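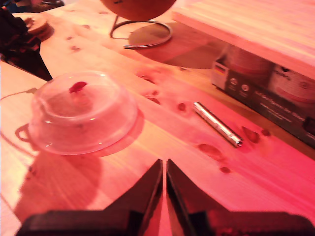

Water pressure in Wonisville

Mains pressure on the Willis side drops to 3 bar from Sat 14 July while the valve is replaced. Combi boilers may lock out; reset once only. Normal supply resumes in September.

Print this item | E-mail this item

Comments (2)

Ellis Road here. Is the stopcock at 430 included?

Same query. Our Nureo softener needs up to 30 minutes to regenerate at low flow.

Contact us | Copyright Wonisville Newsletter | Back to top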